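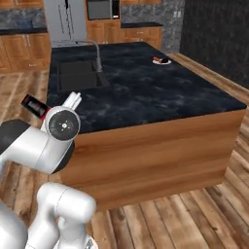
August - By Tamsin Kereama

Zodbridge has finished collecting the first full set of examples for Ham, the kitchen-handling system it has been building at its Hevport office. The set holds 3,551 recorded runs, all of them made in simulation, with a person steering a virtual arm through household jobs.

After checking, 3,521 of those runs will be used for training. The rest were dropped for recording faults, mostly missing joint readings, said Homa Zarei, who leads the data work.

The runs come from a team of five operators working in shifts. Each sits at a desk with a hand controller and drives the arm in a rendered kitchen with a marble-topped island and a plank floor. Sessions are capped at 60 minutes, and every run is saved with the arm's movements and views from more than one angle.

"We want the slow ones too," Zarei said. "If somebody hesitates and then gets the grip right, that stays in. We only throw out a run when the recording is broken." 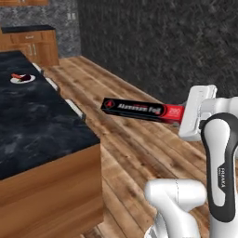 Long packages have taken up much of the team's time this summer. A foil box gripped at one end sticks out well past the fingers, and the system has to learn how much clearance the far end needs when the arm turns near a counter. Operators were asked to pick up the same items by different points and to vary the approach.

Lindsay Waaka, one of the operators, said the work takes some getting used to. "You don't feel any weight, so you go by what you see. My first week was a lot of restarts."

The simulated kitchen was built by Flirkside, a small graphics firm that also supplied the grocery models. Huia Dunstan of Flirkside said a second kitchen layout is being prepared, with a narrower floor area and different cabinets.

Training on the first set began Sunday. Zodbridge has not said when Ham will be tried on a physical arm - project manager Saskia Doolan said that depends on how it handles items that were held back from the examples. Collection in the second kitchen starts once the layout is delivered.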